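An afternoon at the Bognár open house

We had been meaning to go and see Bognár for the best part of two years, ever since friends came back from a weekend at Firance and couldn't stop talking about the old farmhouses out that way, so when the agents, Kivitz, put a card in their window saying the house would be open all Wednesday afternoon in May, we packed sandwiches and went. We aren't strictly in the market (my husband would like that noted) but we have a terrace that sold subject to contract once already and may well do so again, and I do think you learn a great deal by looking.

You reach the house by a lane that drops off the Brokari road just after the chapel, and you should ignore the first gate, which belongs to the neighbours and has a very loud dog behind it. Parking is in the orchard. By two o'clock there were cars right up to the hedge and we had to tuck in beside a trough.

Bognár is a long, low house, much deeper than it looks from the lane. The oldest end has a kitchen with a stone sink and a bread oven that somebody had filled with jam jars, and from there you go up two steps, down one, and find yourself in a dining room with the prettiest window seat I have ever wanted to sit in. The particulars give 431 square metres over three floors, though that must include the attics, where I could only stand up straight in the middle. The bedrooms all lead off one passage. The largest has a fireplace at each end, and I couldn't work out whether it had once been two rooms or whether someone simply felt the cold.

Kivitz had set out tea in the barn, with a very decent lemon cake, and people were getting chatty by then. One couple had driven over from the far side of Firance and had already seen three houses that day, poor things.

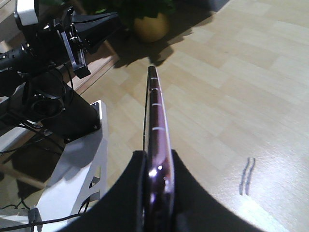
The rod with its white stripes, pointing away across the floor.

After tea we did the outside. There are 4 acres, mostly orchard and rough grass, with a walled piece behind the barn that gets the sun until evening and would make a lovely kitchen garden if you cleared the nettles. The boundary runs along the stream on the low side. I asked about flooding and was told the water has never come past the second row of apple trees, which I wrote down, and then I went and looked at the second row of apple trees, which is nearer the house than I'd have liked.

As for the practical side, the roof over the old end was redone not long ago, but the newer end still has its original slates and there is a damp patch in the back stairwell the size of a dinner tray. Heating is by oil. The tank holds 2,000 litres and sits behind a trellis with a honeysuckle on it, so full marks for that. You would want to budget for windows, too. Kivitz are asking for a deposit of 1,000 to hold the house while a survey is done, and the young man on the door said it comes off the price if you go ahead, but do get that in writing.

We stayed until nearly five. My husband spent a long time in the cellar, which has a vaulted ceiling and a good dry floor, and came up talking about shelves. I went back to the window seat. We had the sandwiches in the car with the doors open, looking at the chimneys, and took the wrong turn at the chapel going home.

There will be another open afternoon before the end of the month if there is enough interest. Wear flat shoes for the orchard, and go upstairs before tea, because the passage gets crowded later on.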